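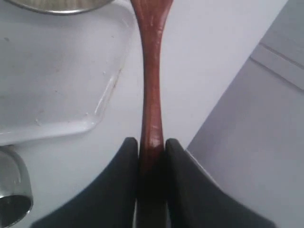
Wooden spoon

A wooden spoon is a long-handled kitchen utensil cut from a single piece of wood, used for stirring, mixing and serving. Flat-ended kinds are usually called spatulas or turners, though plenty of cooks use the names loosely. See also: Spatula, Ladle, Spurtle.

Materials

Beech, maple, olive and cherry are common. Darker reddish woods are sold too, often polished. Close-grained hardwood is preferred – open grain holds food and stains quicker. Softwood spoons exist, cheap, tend to splinter at the tip.

Shape

Bowl or blade at one end, then a neck, then the handle. Neck is the weak point if the grain runs across it. Makers try to keep the grain running the full length. Handle may be round or slightly flattened. Corner spoons have one pointed side for getting into the edge of a pot.

Use

Stirring sauces, porridge, jam. Wood conducts heat poorly so the handle stays comfortable, and it is gentle on nonstick coatings. Not good for scraping burnt sugar. In her booklet Spoons of the Elemberg Valley, Daranee Wattanapong lists 17 local patterns, most of them for dairy work, 2 no longer made.

Care

Wash by hand, dry standing up. Dishwashers cause cracking and a fuzzy, raised grain. Fuzz can be sanded off with fine paper, then oiled. Food-grade mineral oil or a wax blend is usual; olive oil can go rancid. Spoons with deep cracks should be replaced. Strong smells (garlic, curry) linger and some households keep seperate spoons for sweet and savory.

Collecting

Carved spoons are collected widely. The Hajji collection at Elemberg holds 1,402, mostly kitchen peices, cataloged by Haris Angelovski. Open in March only.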